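Patby Mug Hanging: data card

Summary

Patby Mug Hanging is a set of 138 teleoperated demonstrations of one task: pick up a mug from a table and hang it by its handle on a mug tree. The set was recorded for the Garow imitation learning code and is kept in the same storage layout, so the Garow loader reads it without conversion. Maintainer: Hamisi Chege, Harnelgate.

Task definition

An episode starts with the mug upright on the table and the tree empty. It ends when the mug hangs from any peg and the gripper has let go, or when the operator gives up. Which peg is used is left to the operator. Episodes that end without a hung mug are kept and carry success = 0. There are 19 of these. Filter them out for plain behaviour cloning.

Set-up

One arm, one gripper, one mug tree with six wooden pegs on a round dark base. The outside view comes from a fixed camera. A second camera device on a jointed black stand behind the table gives the opposite view. The streams are stored as outside and rear. The gripper cable hangs in a loop below the wrist and can pass in front of the mug in the outside view during the approach, so expect partial occlusion of the rim and handle.
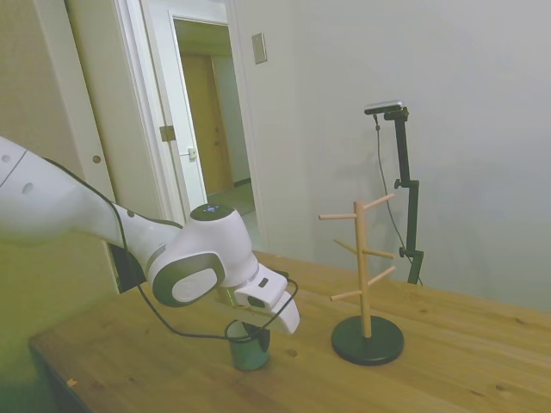
Episode contents

Each episode folder holds:

outside.mp4 and rear.mp4, resampled to a shared clock
joints.csv, measured joint positions and commanded targets
gripper.csv, opening width and command
meta.json, operator code, start time, success flag, free text note

Timestamps are in seconds from the start of the episode. Commanded targets lead the measured positions slightly; train on the commanded values if your controller expects them.

Splits

Validation is a fixed list of 14 episodes in val.txt. Everything else is training data. Please don't reshuffle if you want your numbers to be comparable with ours.

Known problems

The 2 episodes listed in bad_sync.txt have a drifting rear stream. Use the outside view only.

All episodes recorded on the Sunday session have an empty note field.

The table and tree were not moved between sessions. A policy trained on this set alone should not be expected to cope with a different table height or another tree.

Changes

February: gripper widths rescaled to metres. Older copies use the raw encoder value. The Štěpánek conversion script accepts both.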